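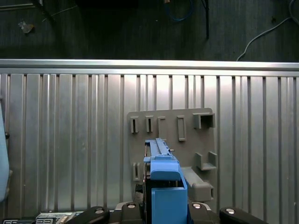 View from the wrist camera: the gripper with a long blue part at the gray holder panel.

The planner should be allowed to say "I do not know"

In my first years with robot software I believed that a good planner is a planner that always returns a path. I wrote my code like this, and I was proud when the log showed no failures. Today I think that this idea did more damage to my work than any bug, and I still meet it in most of the tools we are given.

Consider a task as small as a part and its holder. A blue part with long rails must be brought to a gray panel on a ribbed aluminum wall. The panel carries eight holders, and some of them look much alike. For a person there is little to discuss. For the software there are at least three questions: where is the panel, how does the part sit between the fingers, and which holder is the correct one. Each question gets an answer from a different module, and each module is trained or tuned to give exactly one answer.

At Fadix, where I write the control software for our Mutindale cell, the pose estimator gave us six numbers and nothing more. Behind those six numbers there could be a very sure estimate or a very poor one. The ribbed wall is a difficult background, because every groove resembles the next one and the metal reflects the light differently from place to place. A shift by one groove looks almost correct to a matching algorithm. The planner received this pose, found a beautiful path to it, and the controller followed the path with great precision to the wrong location.

We lost most of January to this. Of 100 placement runs, 25 stopped with too much force at the wrist, and in the log each of those runs was marked as "plan found." In the planner's own opinion it had done its job.

The usual reply of my colleagues is that we need better perception. I agree that better perception is welcome. But I have heard this reply for seven years, and in these years the perception became much better and the interface did not change at all. It is still one pose, without any doubt attached. If the estimator improves, the wrong answers become fewer, but they arrive in the same clothes as the right ones.

What I ask for is modest. A pose should travel together with its uncertainty through the whole chain, and every module should have the right to refuse. If the estimator sees two possible positions one groove apart, it should pass both. The planner can then choose a motion that is safe for both, for example a slow approach that ends with a light touch on the panel. If no such motion exists, it should return a refusal with a reason that a person can read. "Target ambiguous along the wall, 2 candidates" is for me a more useful line than "plan found."

There are honest objections. The first is speed. Carrying the uncertainty costs computing time, and operators do not like a robot that waits. In our cell the added delay was small compared with the time needed to recover from one bad contact, but I accept that on a fast packing line the balance can be different. The second objection is that a system which may refuse will refuse too often, and then somebody will turn the thresholds down until it is quiet. This I have seen also, and I have no complete answer to it. Perhaps the thresholds should be stored with the same care as the safety limits, so that a change must be reviewed.

The third objection comes from people who prefer a learned policy from camera to motor. They tell me that such modules will disappear and my question with them. I am not convinced. A policy which chooses between similar slots also has a doubt inside, and if we give it no output for this doubt, we have built the same interface again, only with fewer places to look when it goes wrong.

In our internal tool, Pevon, we have now added a field for refusal reasons. It is optional, and I lost the discussion about making it required. Half of the modules leave it empty. I will bring the question again when the next version is planned, and until then I read the empty fields every morning.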